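# Two-arm sorting table, build gallery

The table is a shared project at the Flarkham workshop. Ilari Miettinen did most of the mechanical work, Reijo Rautiainen and I did the wiring, and Onni Räsänen wrote the control code. The job we set for it is simple to say: take crumpled paper bills off a table and put them in plastic tubs, using both arms, without crushing the tubs or dropping the bills on the floor. We started in December.

The name on the drawings is Brorkesero. It was the name of an older project that never got past the parts list, and we kept the folder.

## Grippers

The fingers went through more versions than anything else on the build. The first set was too blunt to pick up a single bill from a flat surface, and the second bent when it closed on the edge of the wood. Ilari made the current ones narrower toward the tip, and they have held up so far. When both arms are parked, the grippers hang well above the rims of the two tubs, one on each side, facing each other. We wanted that clearance so a person can reach in and take a tub away without moving an arm first. Park height is one line in the config file if you want to change it.
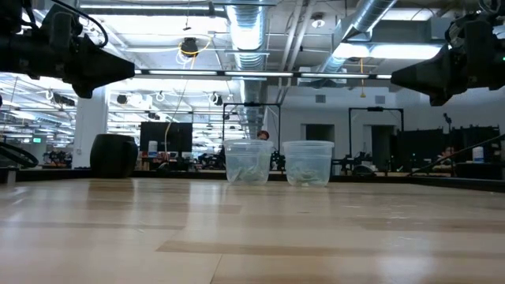 The tubs were chosen before the paper was. We tried glass jars (too heavy), a soup bowl (too wide for the code to find the center) and the lids from paint cans. Light clear plastic is hard for the cameras, and Onni would have liked something opaque. We stayed with clear for the practical reason that you can see what is in a tub from across the room, and the pale green bills show through the sides well enough. The tubs slide if a finger touches them. We have not glued them down and don't plan to.

## Frame and cameras

The frame is black aluminum extrusion. Everything that has to keep its position is fixed to it, and nothing is screwed to a wall. The first frame had no diagonal struts. It looked stiff enough, but when both arms stopped at the same moment you could see the camera view shake, and the position of every bill shifted with it. Adding the struts took one evening.

Camera brackets are the weak point. Ours are bent from sheet metal, and each time one is bumped the calibration has to be run again. Reijo keeps a printed sheet with the steps. A full calibration takes 4 passes with the target board 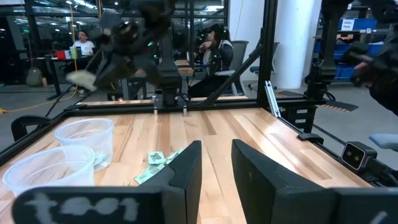

and it is worth doing all of them. We tried stopping after 2 and the arms disagreed about where the middle of the table was. The error was small, but a gripper that comes down slightly off will push a bill flat instead of pinching it, and a flat bill is the hardest thing we ask it to pick up.

Eero Heiskanen suggested marking the parts by hand so they go back in the same place after cleaning. Before that we had swapped fingers between arms at least once and spent a night looking for a software fault.

## The bills

Plain printer paper was too stiff and tissue was too soft. The bills we use now are play-money size, crumpled once by hand and then left alone. We printed 200 of them at the start. They wear out – after enough pickups the paper goes limp and the fingers lose it halfway to the tub. Worn bills go in a separate bag, and Onni brings them back when he wants a hard test.

Each run is logged with the arm used, the tub it aimed for and whether the operator had to step in. The plan is to log 1,000 pickups before changing anything else on the hardware. Toivo Pesonen has asked for the log in a spreadsheet and will get it in a spreadsheet.

## Wiring and floor

The arms have separate power feeds, and the cables run down to the floor on the left side. It isn't tidy yet. The cables along the arm itself need slack at each joint, more than you would guess from the drawing, and the first set was cut too short and had to be replaced. A gripper should be able to carry a bill from its side of the table to the tubs near the middle with the loops still hanging loose. If a loop goes tight at any point in the move, it needs to be longer.

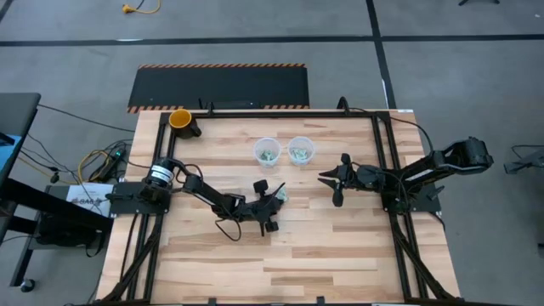

## Still to do

- Replace the sheet metal camera brackets with something thicker.
- Cable cover for the floor on the left side.
- Stop both arms from going for the same bill. At the moment the left arm always wins.
- Print more bills.
- Ilari wants to try softer finger pads. He has two samples and no mounting holes in either.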